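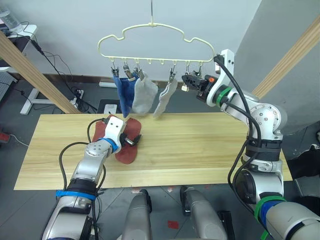 Luleck Laundry Room: Progress Report to the Rotham Fund, Second Period

Reports / Community Grants / Luleck Laundry Room / Second Period

Prepared by Darcy Grimshaw, site coordinator
Period covered: up to the end of June

1. Where the project stands

The laundry room at Luleck opened in the first period with two washers, one dryer and a sink. This report covers the first full period of running it. The grant pays for the drying area, small equipment, supplies and Garba Bashir's hours as laundry attendant.

We washed and dried 408 loads in the period. The first report estimated fewer, and the increase came mostly after we extended evening opening to 8:30. Most loads are mixed household washing. Bedding is still sent to the outside contractor, as agreed in the grant letter.

The drying area is finished apart from the second ceiling rack. The sorting table is in, the walls have been painted white and the wall hooks are up. The electrical work passed inspection with one item to correct, a missing cover plate, and that was done the same afternoon.

2. Small items and socks

Small items were the weak point in the first report. Socks, baby clothes and face cloths were going into the dryer with everything else, and a good many were left behind in the drum or turned up in another household's basket. Rainer Wunderlich asked us to give this some attention and to report back on it separately.

Small items are now taken out of the wash at the sorting table and hung on clip hangers. The plastic hanger in the shape of a cloud is the type we have settled on. It has a straight lower bar with six metal clips, and it hangs from a wire hook. A small sock can go on one clip. A heavier or wider one is better on two, and the dark blue sock on the left is hung that way. The greys beside it have a clip each.

The steps Garba uses are posted over the table:

- Lay the socks flat on the table and straighten the toe and heel.
- Check for holes. Put anything for mending in the tray.
- Clip at the cuff, starting from the left.
- Keep one household to a hanger, with the name tag on the hook.
- When the hanger comes down, pair the socks and roll them before they go in the bag.

At the start of the period we had a box of 80 single socks with no owner. We put them out on the table for residents to look through, and most have gone home. The remainder are washed and kept in a drawer for anyone who wants them. Very few new ones have been added.

3. Equipment

The first order of hangers was from Jokine. We tried two models. The round one tangled when it was stored and we have stopped using it. The straight-bar one stores flat in the cupboard and is easier to load from one side.

The clips are the part that wears. On the cloud hanger, the clip second from the right hangs open with a small beige piece dangling below it. There are also empty loops along the bar, so extra clips can be fitted where people want them closer together. Costel Todorova has priced replacement clips and they are cheap enough to come out of the supplies line. We would like to order a bag of them now and not wait for the next period.

The table has a pale wood top and is long enough for sorting at one end and folding at the other. Garba wipes it down at the end of each shift. We had planned to cover it with a vinyl sheet, but the sheet slid and people did not like it, so it has been taken off and cut up for shelf liner.

The dryer was out of service for part of May with a worn belt. Alarcón Appliance Repair supplied and fitted a new one. Fidel Alarcón also looked at the washers while he was here and replaced an inlet hose on the older machine. During the repair everything was air dried on the first ceiling rack and the clip hangers. It was crowded and we had to turn some loads away, but it did show that the drying area can carry a normal weekday without the dryer.

4. Spending

Spending in the period was $1566 from the equipment and supplies lines. The largest amounts were the table, the dryer belt with labour, and the first ceiling rack. Hooks, hangers, name tags, detergent and mending thread make up the rest. Receipts are attached as a separate file, in date order.

The paint came from the building's own maintenance stock and is not charged to the grant. Attendant hours are reported on the payroll sheet and are on budget. We have not touched the contingency.

5. Who is using the room

There are 122 households registered, up from the last report. Registration is a name, a unit number and a phone number. A few people use the room without registering and we have not pressed them on it.

Comments in the book are mainly about opening hours and the colour of the name tags, which are too alike. The green and the teal can't be told apart under the evening lights. New tags have been cut from leftover card in red and yellow. One resident asked for a lower hook so she can reach a hanger from her chair. That has been added to the work list, and the hook will go beside the table at a height she chooses.

There were two complaints about shrunken wool. Both items had gone through the dryer. Wool is now on the list of things hung or laid flat, and the sign on the dryer door has been rewritten in larger print.

6. Work for the next period

- Put up the second ceiling rack. The brackets are here and the rail is on order.
- Fit the lower hook.
- Order replacement clips and four more cloud hangers.
- Sort out the drain smell near the sink. The plumber suspects a dry trap under the old floor drain.
- Start the mending afternoon. We have the thread and needles and one sewing machine, which needs a new foot pedal.

7. Decisions needed from the Fund

We need approval to move a small amount from the detergent line to the equipment line to cover the hangers. Detergent is running under budget after we changed to the concentrated kind.

We also need to know if the Fund wants single socks counted in future reports. Costel can keep the tally if so, but we would drop it otherwise.

Please send replies to Darcy Grimshaw at the Luleck office, copied to Costel Todorova for the budget change. The payroll sheet will follow once the June hours are signed.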